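Workshop Tips: Recording Grasp Examples for a Learning System

Members using the Flaltstead workshop to record examples for the Jundora grasping project are asked to follow the guidance set out on this page. It applies to work at the bench and to work in the simulator. Revised in November.

Before a session

Wipe the bench and clear it of tools that do not belong to the task. Check the gripper pads for dust and tape residue. A dry cloth is sufficient; solvents should not be used on rubber pads.

Write the task sentence before recording and keep it short. "Pick up the toy by its sides" is acceptable. "Handle the toy" is not. The same sentence must be used for every attempt in the set, including those that fail.

Open and close the gripper 2 times before the first recording. Confirm that the closing width shown in Clelavo matches the width set for the object.

During recording

Begin each example with the gripper open and clear of the object. Approach at an even pace. Once the fingers have closed, hold the position for 4 seconds before lifting, then stop the recording with the foot switch — not with the hand that is guiding the arm.

Change the starting position of the object between attempts. Small turns are as useful as large moves. A set in which the object always faces the same way will be returned for further work.

Failed attempts are to be kept. Mark them as failed in the log and add a brief note, such as "slipped at lift" or "missed left side." An attempt should be deleted only if the recording itself is damaged.

Sessions should end when the operator is tired. Late examples tend to be hurried, and the reviewer will see it in the finger speed.

Storing and labeling

Save each set under the object name and session number. The shared drive at Whitelaw holds 1,630 accepted examples at present, and a file without an object name cannot be placed among them. Do not rename files after upload. Corrections are entered in the log on a new line, with the old line left in place.

Physical objects go back in the bin from which they came. Cloth toys should be shaken out and checked for loose threads before they are put away.
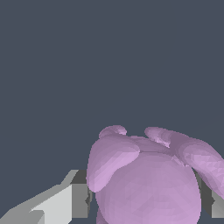 SIMULATOR WORK / SOFT SHAPES

A plush-like model with rounded lobes is held from its left and right sides, one gray finger against each. With shapes of this type, members should observe the following.

Aim for the broad part of the body. An ear or an arm may look like a convenient handle, but a grasp on it belongs in a separate set with its own task sentence.

Keep the background plain for the first 29 examples. Other backgrounds may be introduced afterward through the Clelavo scene menu.

Look at the contact between pad and surface from more than one camera angle before accepting an example. If a finger passes into the model, reject the example and reduce the closing force by one step.

A soft appearance does not mean that the model will bend. Where deformation has been switched off, enter "rigid" in the material field.

Simulated and bench examples are stored in separate folders and must not be combined in one upload.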